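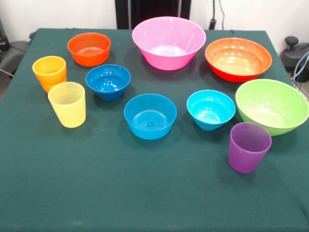 Statudero Shorts Night is back in August

We got 3,858 votes in the audience poll this spring, and the thing you asked for most was another evening of short films. So we're doing it! Nine shorts, all made by local crews, on the big wall at the Fernandes building. Doors open at 6 and the first film rolls as soon as it's dark enough.

The one I keep telling people about is Drastent, a two-hander set in a ferry ticket office. It runs 9 minutes and I've watched the rough cut more times than I should admit – the sound work alone is worth the trip. There's also a silent comedy shot on the tram line, and a documentary on the last neon sign bender in the county.

Florlow is lending us a proper projector this year, so no more squinting at the subtitles.

After the break we'll have an open table for anyone looking for a crew. Last year 2 projects got started that way, and both are in the program this time. Writers, editors, people who own a decent microphone, come and say hi.

Entry is free for members and guests pay at the door. Bring a cushion – the benches are still the old benches.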